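Gadari Publishes Maintenance Schedule for Hand-Held Two-Jaw Grippers

Pad replacement, pivot inspection and jaw alignment covered in single document

March 1, 2022

Gadari has released a maintenance schedule for the hand-held two-jaw grippers it services under contract. The schedule replaces the separate pad and linkage bulletins and takes effect for all units returned after today's date.

The document runs to 19 pages and is divided into daily, weekly and workshop tasks. Daily and weekly tasks can be done by the operator with a hex key, a lint-free cloth and a feeler gauge. Workshop tasks require the alignment block supplied by Savolainen, part number 3898.

Operators are asked to wipe both pads before each session and to open the jaws to full travel three times without a load. Any grinding, uneven movement or side play is to be entered in the unit log. A unit with side play at either jaw is withdrawn until its pivots have been checked.

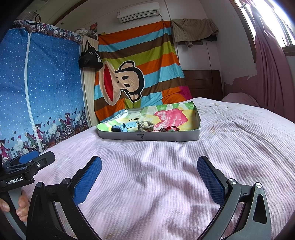
Pad wear is the most frequent entry in the service records Gadari reviewed for the schedule. Of 620 units inspected up to the end of October, 51 had at least one pad worn below the permitted texture depth. The worn area was usually near the tip, where small parts are picked up. The check is made with the jaws spread wide, so that the blue textured pads on both sides can be examined over their full face and the round pivot bolts on the curved linkage arms can be reached. Pads are replaced in pairs. A new pad fitted opposite a worn one shifts the closing point and gives a false reading on the alignment block.

Pivot bolts are to be checked weekly for looseness and must not be tightened with the jaws under load. The linkage arms are cleaned dry. Solvent is not permitted near the pads, as it softens the adhesive layer.

After any pad or pivot work, the jaws are closed on the alignment block and the gap is measured at the tip and at the heel. If the two readings differ by more than the tolerance given in Table 4, the unit goes back to the workshop. Shimming behind the pad is no longer accepted as a correction.

Replacement pads are stocked at the Fuvari depot and ship in sealed pairs. Workshop repairs are handled at Diltau. Customers with a current service contract will receive the schedule with their next parts delivery, and printed copies can be ordered from the Gadari service desk.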